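Ticket: Orchard walk map stops at the second gate
Opened by: Siham El Fassi
Status: solved

Hello! I was on the Zutdale blossom walk on Wednesday (pear trees in full flower, 300 of them – glorious!) and the map froze at the second gate. The blue dot sat there for 25 minutes while I wandered on happily.

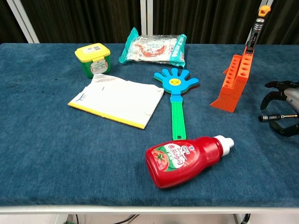 Tub with the yellow lid, back left of the table.

Reply from Kelechi Adebisi: Lovely walk, that one! Please delete the saved map, download version 6 and switch location to "always".

Siham: Done, and the dot followed me all the way to the river. Thank you – I'm going back at dawn!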